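Household Tips: Recording Cushion Pickup Examples at Home

Posted by Rhodri Lloyd, May 8, 2025

Soft goods are a poor first subject for a learning system, and most households start with them anyway. The notes below cover cushions beside an armchair, recorded by teleoperation with two arms. They assume the arms are calibrated and the head and wrist views share one clock.

Set out the work area

Stand two cushions on the floor against the front corner of the chair. Different colors make the later sorting easier; pink and light gray are distinct enough in daylight. Park the base so both arms reach the near cushion without the elbows touching the upholstery. Open both grippers before the recording starts, and begin every episode from the same arm pose.

Glossy tile throws the doorway light straight back at the head camera. Lock the exposure once at the start of the session. If the sun moves onto the seat, record the change in the session sheet and carry on.
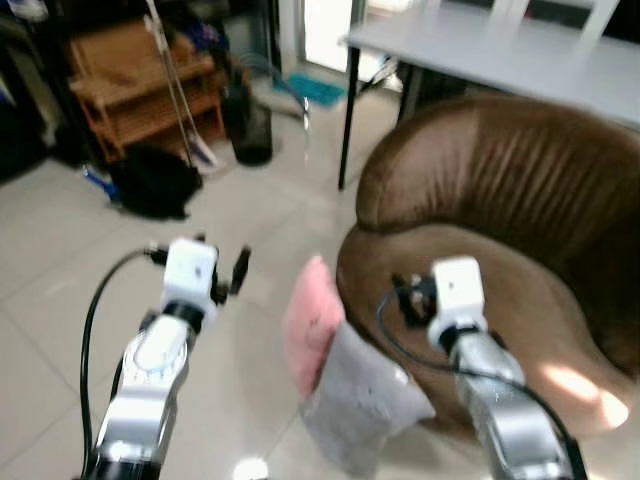 How many episodes are needed before the first training run?

Start with 100 of one cushion from one side of the chair. The Flunescombe set used in these notes now holds 1,923 episodes, but its first usable policy came from the first 239. Past that point, new chair positions were worth more than repeats of the old one.

Steps for each episode

1. Reset the cushions by hand. Shift them a little each time, and turn one of them every few resets. A layout that never varies teaches the arm a position and very little about fabric.

2. Approach slowly from above. Keep the wrist level until the fingertips are lower than the top edge of the cushion.

3. Straddle the cushion with the fingers and close on the thick part. Pinching only the cover gives a grip that slides off the filling. Check the wrist view before lifting: there should be cushion between the two fingertips, with no chair fabric caught beside it.

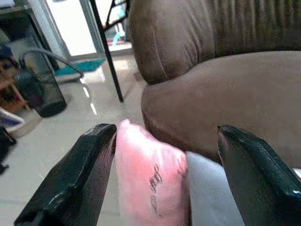

4. Lift straight up, pause, then move over the seat. The pause gives the labeling script a clean boundary between grasp and transfer.

5. Release and withdraw along the same path. End the recording with both grippers open.

Keep a failed grasp if the operator recovers from it in the same episode. Mark it "recovered" in the log. Discard an episode only for a dropped video stream, a cable snag or a person walking through.

Cables

The gripper leads need enough slack for full wrist rotation, but a long loop will drape over whatever is being picked up. Drindov clips on the forearm hold the slack well. Lorkik tape leaves residue on white housings. Run the wrist through its whole range once before recording and watch the loop near the fingers.

Work close to the chair

With a cushion against the base of the seat, the head view loses part of the far gripper behind its own wrist module. Rely on the wrist view for the last part of the approach. The Chin labeling sheet has a column for this; enter "wrist" wherever the head view was not enough to judge contact.

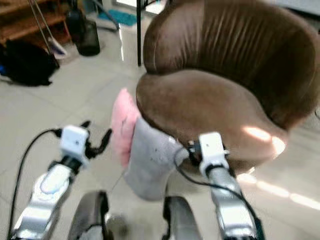
Both arms at the chair, with the gray cushion between them.

Copy the session to a second drive before changing the room layout, and write the layout number on the sheet.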